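Small Kitchens, Calm Shelves: a Talk with Tamsin Greenberg

Tamsin Greenberg lives in Dallumdale, in a flat where the kitchen has only 2 cupboards. For many years she cooked for a school with 160 pupils, and she says this work taught her how to store food.

"At the school we had a big dry room and everything had its shelf," she tells me. "Then I went home and could not find the rice."

I ask her where a person should begin. She answers very quickly. "With the old things. In April I emptied my mother's pantry in Penlow and I found 37 jars of spice. Some of them were older than my son."

She threw away most of them, but she kept the cumin, because her mother did not want to hear any discussion on it.

Now Tamsin buys flour and lentils in small bags of 1000 grams. Before, she liked the large sacks from the Kapoor shop, and she admits that the moths liked them too. "I was proud of my low price, and then I gave half of it to the birds."

On the subject of labels she is less strict than I expected. She writes the month on a piece of tape and does not write the name. "I know what a lentil looks like," she says.

Her sister has copied the system in her house in Vondisar, but with baskets. They still argue about it on the telephone.
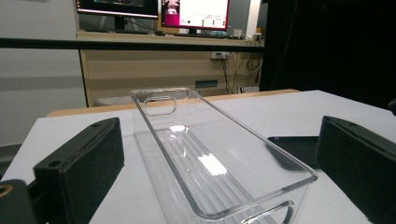

A long clear bin with a handle cutout at each end.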